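Small boxes deserve more love

Every few months somebody posts a robot folding a shirt, and I watch it twice like everyone else. But the result that has me grinning this spring is much plainer. Proltero's team ran one policy on a modular task board for 3,552 attempts, with 268 demonstrations behind it, and published every failure. All of them!

I love this. A board with push buttons, sliders, toggle switches, a knob and plug-in leads asks a robot for very different kinds of touch, and it asks again tomorrow in the same way. A kitchen can't do that (mine certainly can't).

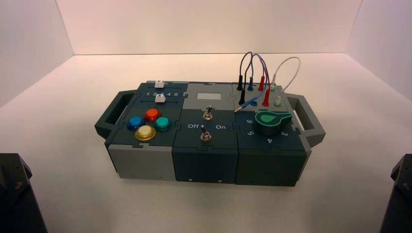 The leads are where it gets good. A button forgives you if you come in a little crooked, a plug doesn't, and a wire pulls back in whatever direction it likes. In the Proltero numbers most of the trouble is right there, and you can read the failures by type and see which ones more data cured and which ones it never touched.

People say boards are too easy, or too far from real work. Fair, up to a point. I'd still take 3,000 honest tries at a knob over one beautiful video. Drencombe is setting up the same tests in October, on different arms, and I can't wait to see whether the plug failures follow them there.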